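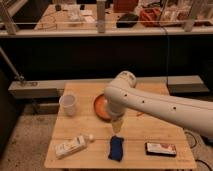
**Tevgate busca personas para comparar dedos de pinza (y alguien que se quede con nosotros a llevar las pruebas)**

En Tevgate nos dedicamos a probar pinzas para brazos robóticos, y esta temporada nos toca lo que más nos gusta: dedos blandos contra dedos rígidos, con el mismo brazo, la misma mesa y objetos corrientes, de los que cualquiera tiene en la cocina o en el bolso. Ya hicimos una primera ronda en abril, con 2.157 intentos de agarre anotados, y salieron tantas preguntas nuevas que queremos repetirla a lo grande y con más manos. ¡Ahí entras tú!

Abrimos dos cosas a la vez: una convocatoria de participantes para las sesiones de teleoperación y un puesto de técnico o técnica de ensayos. Puedes apuntarte a una o a la otra. Si no sabes cuál te encaja, escríbenos igualmente y lo hablamos.

## Participantes

Manejarás el brazo a distancia corta, sentado junto a la mesa, con dos mandos distintos: el nuestro de siempre y el prototipo de Eridetti, que tiene respuesta de fuerza en el gatillo. En cada sesión cambiamos los dedos de la pinza a la mitad. Las tareas son sencillas de explicar y a veces endiabladas de hacer: levantar un vaso ligero sin aplastarlo, pasar una esponja a un plato, recoger algo plano que no ofrece ningún borde por donde cogerlo.

No hace falta experiencia. De hecho nos interesa mucho quien no haya tocado un robot en su vida, porque los operadores habituales ya tenemos manías y las compensamos sin darnos cuenta. En la ronda de abril participaron 71 personas y algunas de las mejores soluciones vinieron de gente que llevaba diez minutos con el mando en la mano.

- Una sesión de tres horas, con pausa larga en medio
- Mayores de 18 años
- Español o inglés, lo que prefieras
- Si eres zurdo o zurda, dilo al apuntarte: vamos cortos y tenemos un mando preparado
- Compensación de 200 euros por sesión completa, más el transporte

Grabamos la mesa y los datos de los mandos. Las cámaras apuntan a la superficie de trabajo y tu nombre no se guarda junto a los registros. Antes de empezar firmarás un consentimiento (dos páginas, letra normal) y puedes dejarlo en cualquier momento.

## Técnico o técnica de ensayos

Contrato de un año, jornada completa, presencial. Trabajarás con Dalal Moussa en el diseño de los protocolos y con Tamás Dudás en todo lo que lleve tornillos. El día a día es bastante variado: montar y calibrar pinzas, comprobar que las cámaras siguen donde estaban, recibir a los participantes, volver a colocar los objetos entre intento e intento (esto muchas, muchas veces) y etiquetar los fallos con un criterio que otra persona pueda repetir.

Lo último nos importa muchísimo. Un objeto que resbala, uno que gira dentro de los dedos y uno que nunca llegó a cogerse son tres fallos diferentes, y en nuestra hoja de registro tienen código propio.

Lo que pedimos:

- Formación en mecatrónica, robótica, electrónica o algo cercano, reglada o no
- Python suficiente para abrir un registro, filtrarlo y sacar una gráfica legible
- Soltura con herramienta de mano y con impresión 3D – los adaptadores los hacemos en casa
- Paciencia con la gente que prueba algo por primera vez

Nos vendría de maravilla, aunque no es requisito, que hayas trabajado con ROS 2, con calibración mano-ojo o con siliconas de colada. Los dedos blandos que comparamos los suministra Skjelbred en varias durezas y queremos empezar a colar variantes propias antes de que acabe el proyecto.

## Cómo es una comparación por dentro

Cada pareja de dedos pasa por la misma serie de 113 intentos, en un orden sorteado la víspera. Cambiamos de objetos entre bloques y los desordenamos a propósito: tumbados, girados, cerca del borde, medio tapados por otro. El brazo no se toca en toda la serie. Si hay que reajustar algo, se anota y el bloque se repite desde el principio, por mucho que duela.
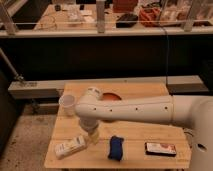
Signe Brekke nos escribió después de la ronda de abril que los dedos blandos la habían vuelto perezosa: «Apuntaba peor y cogía casi lo mismo. Con los rígidos tuve que aprender a acercarme bien, y al final de la sesión me gustaban más. ¿Podríais probar el orden contrario?». Pues sí, esta vez la mitad de los participantes empezará con los rígidos. También hemos alargado el rato de práctica libre, que a ella y a otros se les quedó corto.

## Para apuntarte

Las sesiones son en la nave de Drovham, planta baja, con acceso sin escalones. Las lleva Sun-ja Woo, que te propondrá hora por correo y te mandará el consentimiento para que lo leas con calma.

Para el puesto, envía a Margit Midtbø un currículum corto y un párrafo sobre algo que hayas medido, comparado o arreglado y que te dejara contento. Vale un proyecto de clase, una bici, un horno. Si tienes fotos o código, adjúntalos – nos encanta cotillear montajes ajenos.

El plazo, tanto para las sesiones como para el puesto, termina el 23 sep 2023. Contestamos a todo el mundo, también cuando la respuesta es que no.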